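里道維持管理手法に関する調査 中間進捗報告
対象期間:4月〜10月 提出先:クリルトデン(Cliltden)地域基盤助成 事務局 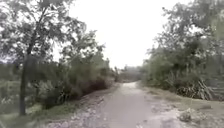
図1 樹林帯を通る未舗装路。中央の帯状部分は平坦で、左側の路肩は粗い。

1. 本報告の範囲

本報告は、助成事業「未舗装里道の排水機能維持と補修周期の適正化」の上半期分の進捗をまとめたものである。対象はミレー(Milley)地区の3路線で、うち2路線は林内、1路線は耕作地の縁を通る。橋梁および擁壁は対象外とした。これらは別事業で点検が行われており、結果の共有のみを受けている。

前回報告で保留となっていた測点間隔については、事務局との協議により30mに統一した。旧測点のうち新間隔に合致しないものは廃止したが、台帳上の番号は欠番として残している。過年度の記録を参照する際は、別表の対照番号を用いられたい。

2. 実施状況

2.1 横断形状の測定
全路線で初回測定を終えた。測定項目は横断勾配、わだち深さ、路肩と路面中央の高低差である。第2回測定は林内2路線のみ完了し、耕作地側の路線は収穫作業との調整がつかず翌月に繰り延べた。

初回の結果では、わだちの深い区間と横断勾配の不足する区間が概ね重なった。ただし林内の下流側では、勾配が確保されているにもかかわらず路肩側に細粒分の堆積が認められる。上方斜面からの流入によるものか、路面材の流出によるものかは現時点で判別していない。粒度試験の結果を待って整理する。

2.2 排水施設の確認
横断排水溝は全数について開口部の閉塞程度を4段階で記録した。閉塞の主因は落葉と細砂である。溝本体の破損は軽微で、交換を要するものはない。集水桝は蓋の固定金具に腐食が見られ、次年度の補修対象に含める予定である。

2.3 路面材の試験施工
チェシラク(Cieślak)工法による砕石混合材を延長125mの区間に敷設した。敷均し後の転圧は小型機械により、含水比の管理は現場での簡易法によった。比較区間には従来の現地発生材を用い、同じ転圧回数とした。

施工後の支持力は両区間とも管理値を満足した。降雨後の軟化については測定回数が不足しており、評価は年度末報告に譲る。なお混合材は搬入時の分離が目立ち、荷下ろし後に再混合を行った。この工程は当初計画に含まれていない。歩掛の見直しが必要である。

2.4 記録様式の整備
現地記録は管理ソフト「Clenon」に移行した。移行前の紙台帳は読み取りを終え、照合作業を継続中である。照合で判明した不一致の多くは測点番号の転記誤りで、測定値自体の誤りは少ない。写真の整理規則は未定のため、暫定的に路線別の保管としている。

3. 計画との差異

(1)耕作地側路線の第2回測定の遅れ。第3回測定の時期を後ろへずらすことで、測定間隔は計画どおり保てる見込みである。

(2)雨量計の設置位置の変更。当初の予定地点は樹冠の影響が大きく、地区の資材置場に移した。路線までの距離が延びるため、局所的な降雨の把握には制約が残る。

(3)試験室の受入れの都合による粒度試験の遅れ。試料は密封して保管しており、試験項目の変更はない。

4. 経費の執行

執行は概ね計画の範囲内にある。測量機器の賃借料は測定の繰延べにより未執行分が生じた。一方、混合材の再混合に伴う機械経費が増加し、費目内で調整した。費目間の流用は行っていない。

助成金額の変更申請は予定していないが、雨量計の移設に伴う支柱の追加購入について、単価が2000クローネを超える場合の事前協議の要否を照会中である。回答を受けた後に発注する。

5. 下半期の予定

耕作地側路線の第2回測定を最優先とする。続いて全路線の第3回測定を行い、凍結期前の横断形状を確定させる。試験区間では降雨後の支持力測定を繰り返し、比較区間との差を整理する。横断排水溝は落葉期の終了後に再度閉塞程度を記録し、清掃頻度の算定に用いる。

補修周期の算定式は、わだち深さと横断勾配の二変数による簡略式を先に作成する。交通量の項は通行実態の記録が揃わないため、当面は定数として扱う。算定式の素案は年度末報告の付録とし、地区の管理担当による試用は次年度とする。

6. 事務局への確認事項

・欠番とした旧測点の記録を成果品に含めるか。
・支柱の追加購入に係る事前協議の要否(前掲)。
・年度末報告における粒度試験結果の提出形式。試験室の様式のままで差し支えないか。

添付:別表1 測点対照表、別表2 排水施設一覧、別表3 費目別執行状況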